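Wie lernt ein Roboterarm, einen Tisch aufzuräumen? Das Projekt Dreltulden untersucht das mit einer Methode, die Lernen durch Nachahmung heißt.

**Schritt 1: Vormachen.** Ein Mensch steuert den Arm. Der Computer speichert dabei die Kamerabilder und die Stellung aller Gelenke. Eine solche Aufnahme heißt Demonstration. Malathi Varghese und Sreekumar Bangera haben in Sondholm 2.000 Demonstrationen gesammelt.

**Schritt 2: Üben.** Ein Programm namens Rikia vergleicht Bilder und Bewegungen. Es berechnet, welche Bewegung zu welchem Bild passt. Liegt es falsch, werden viele Zahlen im Programm ein wenig verändert.

**Schritt 3: Prüfen.** Jetzt bewegt sich der Arm ohne Hilfe. Gezählt wird, wie oft der Stift im Becher landet.

Stift, Becher und Greifarm:
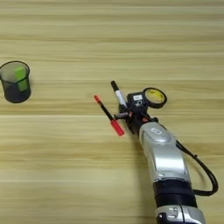
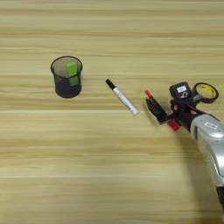
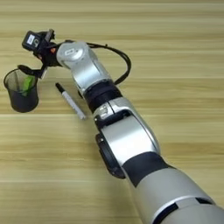 Bei der Prüfung gab es 2.000 Versuche. 1.595 davon gelangen, die übrigen 405 nicht. Ein Versuch gilt nur dann als gelungen, wenn der Stift im Becher steht und der Becher nicht umgefallen ist. Danach wurde der Becher an 7 neue Stellen gesetzt. So lässt sich messen, ob das Programm nur eine Bewegung auswendig kann oder auf den Becher reagiert.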